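Print this page | E-mail this to a friend

Wanted: patient people to teach a gripper how to handle shoes

Hi, I'm Jyoti Kaushik and I run the demonstration sessions at Baveo. We're looking for 10 people to come and do ordinary shoe chores for us over the winter, starting in December, and I'd love it if some of you were folks who have never been anywhere near a robot. My best demonstrator last year came to us from a dry cleaner's counter!

So what would you be doing? You hold a gripper in your hand, a bit like one of those litter pickers but stubbier, with two fingers that open and close when you squeeze. There's a camera on it. You use it to pick up a shoe, turn it over, stand it next to its partner, put it in a box, tug at a lace, that kind of thing. Then you do it again, and again, with the shoe lying some other way. The recordings go to our training team and the robot arm learns the motion from you. You don't program anything and you don't wear anything odd.

We have plenty of sneakers covered already (so, so many sneakers), and this round is mostly about leather dress shoes. They're stiffer, they slide, and the laces are thin. If you've ever tried to pick up a dress shoe with kitchen tongs you have the general idea.

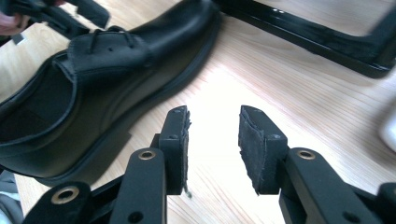 A session is 3 hours with a proper break in the middle, and I ask everybody to sign up for at least three of them, mainly so your hands have time to get used to the squeeze. First one starts at 9 in the morning. Your first half hour is just playing around, none of it gets kept. After that I'll read you a task card and you go at your own speed. Please don't rush - a slow, smooth pickup is worth far more to us than a fast one that wobbles. And if you drop the shoe, fine, keep going and pick it back up. We like those recordings too.

You'll need two working hands, decent eyesight (glasses are fine) and to be 18 or over. Left-handers, please please apply, I only have one of you on the list! It does get tiring on the thumb, so if you have wrist trouble I'd say wait for our remote control round, where you sit down and steer the arm with a pair of handles. Rekha Upadhyay is putting that one together and she's happy to keep your name for it.

Sessions are paid by the hour, the same rate for everyone, and you're paid for the practice time as well. We're upstairs in the Elska building, and the elevator works again.

To apply, send me a few lines through the contact form with "shoes" in the subject, and tell me which hand you write with and whether mornings suit you. No resume needed.

3 comments | 9 shares

Contact | Copyright Baveo | Back to top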